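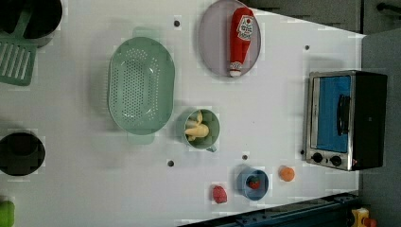
Toy kitchen set with toaster oven, plate and colander

Filed under: 3D Printing > Filament & Materials

Parts lifting at the corners on a larger print

I'm printing replacement trays for a play kitchen in PLA. Small pieces come out fine. Anything over 16 cm long lifts at two corners after the first 3 mm or so. Bed is at 60 C, glass, no glue. The printer is a Stokmont with the stock nozzle. I've leveled it twice. Is it the bed or the filament?
Ebenezer Dankwa

Probably the bed temperature. Try 70 for the first layer and leave the part fan off until layer three. Wash the glass with dish soap and don't touch it afterward. Add a brim, 8 mm is plenty.
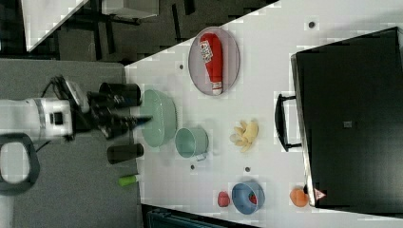 If the same corners still lift after that, check for a draft. Mine sat next to a vent and the side facing it always came up first. A cardboard box over the printer fixed it. Rounding the corners in the model helps too.
Esi Opoku

I had that with a cheap roll. Switched to Mondal and no problems since.
Yaw Dramani

Brim and soap did most of it. Only one corner moves now, and it's the one by the window. Thanks.
Ebenezer Dankwa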